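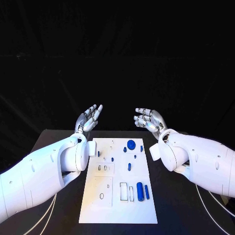
The Covholm Lending Collection is updating its guidance on pegboard sets. The posts that follow replace the thread from February. Borrowers who saved the earlier version are asked to delete it.

---

The guidance applies to all flat boards with removable pegs or cylinders. It does not apply to the Grata upright frames, which have their own sheet and are booked through a separate form.

---

First, the table. A set should be used on a table that does not rock, at a height where the forearms can rest without the shoulders lifting. Folding tables are acceptable if both leg locks are closed.

---

A white board on a dark tabletop is our preferred arrangement. The edge of the board is easy to find, and blue pieces stand out well against the white. Borrowers with pale tables may request a dark cloth with the set at no charge.

---

The cloth should lie flat and reach past the board on every side. Please do not use a patterned tablecloth in its place. We have had several sets reported as incomplete when the missing peg was lying on a printed flower.

---

The same thinking applies to what stands behind the table. A plain dark curtain or screen is very helpful for users who are easily drawn away by shelves and windows. It is optional. A bare wall will do.

---

Lighting should come from above or from the side. Our white boards have a slight sheen, and a desk lamp placed directly across from the user will throw a bright patch over the holes.

---

Placement of the board: center it on the person, with its long side toward them. A user who works mainly with one hand may prefer it shifted a little to that side. We do not tape boards to tables and ask borrowers not to either. The adhesive residue on two returned boards could not be removed.

---

If a board slides, use the thin rubber mat from the lid pocket. It goes under the board, with the ribbed face down.

---

Second, the pieces. Each set is packed with a contents card. The card is the record we use at return, and it should be read before the first session, while the box is still over the table.

---

Pegs and cylinders are not interchangeable across sets. The Apaza and Denari boards look alike from above and share a shade of blue, but the Apaza holes are slightly narrower. A Denari peg can be forced into an Apaza hole. It will then stay there.

---

Should this happen, please leave the peg where it is and return the board as it stands. Do not use pliers. Do not push from underneath with a screwdriver. There is no fee for a stuck peg, though there is one for a cracked board.

---

Cylinders will roll. On a table without a raised edge, we suggest standing them upright on the board before the session begins and taking them from there. A shallow tray lined with felt is an alternative, and most of our regular borrowers seem to prefer it.

---

Small pieces are a choking hazard. Sets must not be left out in rooms used by children under three, and an adult should be at the table for the whole of any session with young children.

---

Third, sessions. We are often asked how long one should last. The collection does not set a length. A teacher or therapist who knows the user is best placed to decide, and stopping while the activity is still enjoyable is entirely reasonable.

---

For a first session, our staff usually suggest 12 pieces and no pattern at all. The user fills whichever holes they like. Pattern cards can wait for the next visit, or be left out altogether.

---

Pattern cards go beside the board, flat, on the side of the hand that is not working. Propping a card behind the board looks tidy but makes many people lean forward to read it.

---

Two people may share a board by sitting across from each other. In that case each should have a tray of their own, and the pattern cards are best set aside, as one of the two would be reading them upside down.

---

A question from the replies to the February thread: may the board be turned over and used as a drawing surface? It may not. Marker does not come off the underside, and the inventory label is there.

---

A second question, from a reader who runs a craft group: are spare pegs sold separately? They are not sold, but they are replaced. Send the inventory number and the name of the maker, and a replacement will be added to your next pickup.

---

Fourth, cleaning. Wipe the board with a damp cloth and a drop of dish soap, then with a second cloth and plain water. A soft toothbrush is suitable for the rims of the holes. Dry the board standing on its edge.

---

Pegs and cylinders may be washed together in a bowl of lukewarm water. They may not go in the dishwasher, including on the glass setting. Alcohol wipes are fine for the pieces -- but please keep them off the board, where they dull the surface.

---

Everything must be fully dry before the box is closed. A set that comes back damp is held out of circulation for several days, and the next borrower on the list waits with it.

---

Fifth, packing. The order is mat, board, pattern cards, then the pieces in their drawstring bag. The bag goes on top. Placed under the board it makes a lump, the lid does not sit flat, and the corner clips break.

---

The contents card is the last thing in, face up. If something is missing, write it on the card in pencil. We would much prefer a note to a silent gap, and a set with a note can usually be made whole the same afternoon.

---

Please do not add pieces from home to make up the number. The intention is kind, but our shelves now hold a jar of wooden dowels, bottle caps and one chess pawn that we are unable to return to their owners.

---

Returns are accepted at the side counter, Room 415, during opening hours. Sets left in the hallway outside the room are treated as still on loan until a member of staff has checked them in.

---

Loans run for two weeks and may be renewed once, provided there is no waiting list. Schools and day centers may apply for a longer term. The form is available at the counter, and a copy can be mailed on request.

---

A correction to our earlier guidance: we previously advised storing boards upright on a shelf, like books. Boards kept that way for a long period have developed a slight bow. Please store them flat, with nothing heavy on top.

---

A further correction: the February thread gave the Denari pattern cards as part of the standard box. They are a separate item and must be requested by name. We apologize to those who searched for them.

---

Printed copies of this guidance are being placed in the lids of all pegboard boxes as they come back. Boxes already on loan will have the older sheet. Where the two differ, the wording here applies.

---

The revised text was prepared by Marin Trajkovski for the Covholm Lending Collection, August 2023. Questions may be left as replies to this post. Those concerning a particular loan should be sent by direct message, with the inventory number from the underside of the board.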